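Home | Posts | Budget Notes | Contact

Planning the Second Bench

Our request for a second two-arm bench goes forward in January. I have been asked to set out what the first one taught us about cost.

The arms were the easy line to price. The small items were harder. We entered 26 of them late, among them spare fingers, fasteners, table cloth and ordinary household objects such as mugs and funnels.

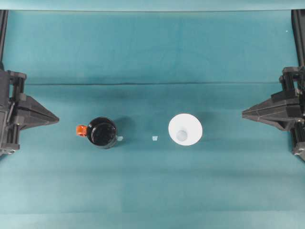

Adesuwa Nwosu
Equipment Planning Lead, Wekville

For the new bench, consumables will have a separate line. Fingers are to be ordered in pairs, left and right, with one pair held in stock. Ivedach quoted 77 days for delivery and Tijani 127, and the schedule should assume the longer figure. Installation hours remain under review.

Comments (3)

Ena: Does the separate line cover replacement cloth as well?

Adesuwa Nwosu: It does. Cloth is ordered once a year.

labbudget184: We left spare fingers out of our last request and had to file an amendment. Please post the template when it is ready.

Older | Newer | Top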